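The Sunday Table

We bought the white table in September because it looked calm in the store. I pictured one bowl on it, maybe a candle. I have since learned that a white table is a spotlight, and it will light up whatever you were hoping to deal with later.

My rule is that everything gets cleared before dinner on Sunday. Kieran's rule is that a banana peel may rest a while before its trip to the trash, which is all of nine steps away.

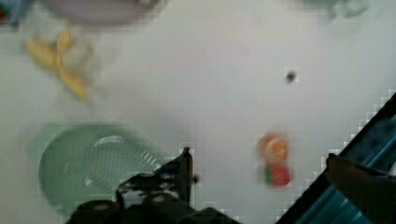

The peel, resting. Mint colander just below it, lilac dish up top.

I did move the colander eventually – to the other end of the table, so I'm hardly one to talk. Bethel says we should get a tablecloth, something dark with a busy pattern. I priced one at Draston and came home with a second colander. It was on sale, and it's a bit deeper than the mint one.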